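Workshop Notebook, Vision and Controls Group
Monday, October
Entry by: Lovisa Hedlund
Present: Holger Wikström, Njål Ljungberg

Subject: Camera comparison for the outdoor delivery cart, second session

The purpose of this session was to decide which of the two candidate cameras will be fitted to the Stirholm cart before the hand-over to Sidamwood. The Haberkorn unit has a flat cover glass. The Fatel unit has a domed cover and a slightly wider lens. Both were connected to the same controller, with exposure on automatic and firmware left as received.

Bench results. The Haberkorn started cleanly on every power cycle. The Fatel dropped its connection 3 times before N. Ljungberg replaced the cable, and it has been stable since. Delay from sensor to controller was 52 ms for the Haberkorn. The Fatel figure is not entered, as the clock had not been synchronized. To be repeated.

Wet-lens review. H. Wikström and I went through 237 stills and marked each one as usable or not usable for finding the edge of the drivable surface. We marked separately and then compared sheets. Our disagreements were nearly all over stills in which the pavement reflects the sky. I had accepted several where the base of a wall could still be followed; Holger had rejected them on the ground that the near pavement was washed out. We agreed to score the near and far parts of each still separately from now on.

Drops on the cover also upset the automatic exposure. A fixed setting should be tried before any change is made to the edge finder.

Open items:
Repeat the Fatel delay test (Njål).
Ask Glória Patrício for the cover coating samples.
New scoring sheet with near and far columns (Lovisa).

Two stills on which the scores differed are kept with this entry.

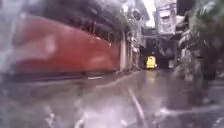
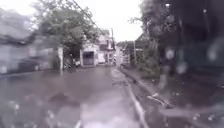
Wet-lens stills, water drops in both. First: alley with red wall at left. Second: street with curb at right.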